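Grommont Laundry Co-operative to open second site in Harms

July 5, 2020

GROMMONT – The Grommont Laundry Co-operative will open a second site in September, taking over the former Dendance dry cleaning shop on the main street of Harms. The new site will offer wash-and-fold, mending and a pickup counter for customers who now drive to Grommont.

The co-operative has 1308 members, of whom 136 live in Harms or on the farms nearby. Members voted at the spring meeting, held by phone and mail, to sign a lease on the building. The vote was 728 in favour.

"People in Harms have been asking for this since the old shop closed," said Siu-ming Chiang, general manager. "The building already has the right drains and power, so most of the work is paint, new counters and moving the machines in."
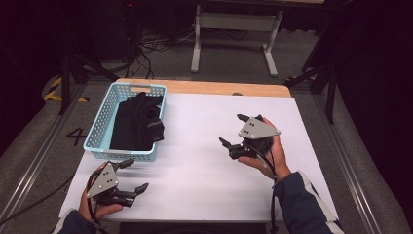

Wash-and-fold orders left before noon will be ready the next working day. Mending will be done on site and covers hems, zippers, buttons and small tears. Larger jobs, such as curtains and winter coats, will still go to Grommont and will take up to a week.

Prices will be the same at both sites. Members keep their current discount and do not need a new card. Anyone can use the service without joining.

The co-operative is hiring for the Harms counter and the folding room. Both full-time and part-time shifts are open, and training is paid. Application forms are at the Grommont front desk and can be mailed out on request.

Jonder, the delivery firm that carries linens for the co-operative's motel and clinic customers, will add Harms to its morning route once the site is open. Home pickup is not part of the plan this year.

Grommont hours do not change. Opening hours for Harms will be posted in the window of the new site in August.

Media contact:
Siu-ming Chiang, General Manager
Grommont Laundry Co-operative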